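Preparing Paperback Books for Shelving and Loan

Share 3 Comments 2

Welum Library Services asks all reading rooms to follow the same procedure when new or donated paperbacks are added to the open shelves. The steps below apply to the Lestine and Dvorak rooms. Periodicals and bound theses are handled separately and are not covered on this page.

Before you begin

Clear a flat, dry surface large enough to lay several books out at once. You will need a soft cotton cloth, a pencil, spine labels, label protectors and the accession list. Wash and dry your hands before handling the books. Gloves are not required for ordinary paperbacks.

Step 1. Inspect each book

Hold the book closed and look along the page edges. They should lie flat, without ripples or stains. Open the book near the middle and check that the binding holds. Books with detached pages go to the repair shelf with a slip stating the page numbers affected. Do not attempt to glue a binding at the desk.

Step 2. Clean the covers

Wipe both covers with the dry cloth, working from the spine outward. Dark covers show fingerprints and dust more readily than light ones and may need a second pass. Do not use water or household cleaners on printed covers. Brush the page edges lightly while holding the book firmly shut.

Step 3. Record the title

Enter the title exactly as it is printed, in the original script, including any subtitle in parentheses. Technical books in particular are often told apart only by the subtitle, which may name the software or system on which the text is based. Add a romanized title in the second field so that staff who do not read the language can locate the record.

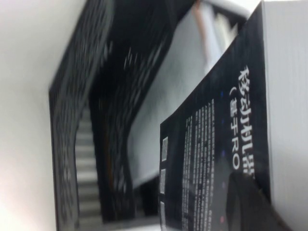

Dark-covered books, the nearer one a Chinese-language paperback on mobile robots.

If you cannot read the script, copy the ISBN from the book and leave the title field blank. Liv Solheim in the cataloging office will complete it. The collection held 1,419 paperbacks at the last February inventory, of which roughly 980 were in languages other than English, and incomplete titles remain the most frequent cause of missing records.

Step 4. Apply the label

Place the spine label 2 centimeters above the foot of the spine. On thin books, place it on the front cover, next to the spine, at the same height. Take care that the label does not hide the title or author's name. Press the protector down from the center toward the edges.

Step 5. Shelve the book

Stand books upright, with enough room to remove one without pulling its neighbors. Large paperbacks may be laid flat in stacks of no more than three. Use the Pallow bookends on any shelf that is not full.

Questions about this procedure should be directed to the cataloging office.

Last reviewed 7th December

Contact us | Copyright Welum Library Services | Back to top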